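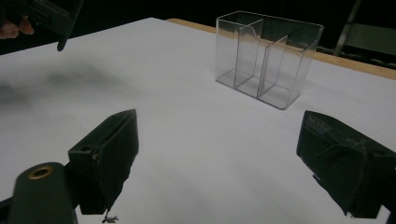 Manipulation Group, Department of Mechanical Engineering, Dunmore Institute

Figure 2. View from the camera on one hand-held gripper at the white table. The clear organizer stands beyond the gap between the two fingers. The second gripper comes in at the upper left.

3.2 Clear objects in the hand-held data

Most of the objects in the Zutis set are opaque and easy to segment. The clear organizer was added late in the collection, after Dennis Birkett found that policies trained on the first release did poorly on anything they could see through. The organizer has thin walls, a divider that splits it into two compartments of unequal width, and a front panel with a curved dip in it. From the gripper camera the strongest cues are the gray reflections and highlights along the edges of the plastic. The faces themselves take on the color of whatever is behind them.

In Figure 2 this means two very different backgrounds. The lower part of the organizer is seen against the white tabletop. At the back, its wall lines up closely with the wooden edge strip, and the dark area past the table shows faintly through the plastic. A depth estimate taken from a single view tends to attach the back wall to the table edge in this arrangement. We kept such views in the training set and did not mask them.

Demonstrations were recorded with two hand-held grippers, one in each hand, each with its own camera. We refer to them as the near gripper and the far gripper according to whose camera is being read. Both fingers of the near gripper stay in view through the approach, so the policy can learn the distance between the fingertips and the object without a separate measurement of finger width. The far gripper is often only partly in view. When it is, the operator's fingers may be too, and we did not paint them out. An earlier test with painted-out hands, run in February, gave no gain on opaque objects and a small loss on clear ones.

The fingers were printed in dark green plastic, and we did not replace them for surface wear such as the scuffs on the right finger in Figure 2. Roland Horrocks compared policies trained with worn and new fingers and found no difference we could separate from the variation between training runs.

Each policy was evaluated over 100 trials. A trial began with the grippers out of reach of the organizer and counted as a success if the organizer was lifted clear of the table and set down again upright. The Brudness baseline, which uses only the near camera, was compared with our Fovico policy, which uses both. Fovico succeeded in 71 trials. The baseline failed more often, mainly by closing the fingers short of the front panel. The remaining Fovico failures were mostly slips at the rim, where one finger met the curved dip and the other met a straight wall.

We also looked at the effect of shadows. The tabletop is matte and evenly lit, but soft shadows still appear on it, as at the left of Figure 2. The organizer casts only a pale reflection at its base, so in many views a shadow is the darkest thing on the table near the object. We trained 3 versions of the policy with different amounts of brightness change applied to the input. The version with the least change was the weakest on clear objects, and the other two were close to each other. The middle setting is used in the rest of this paper.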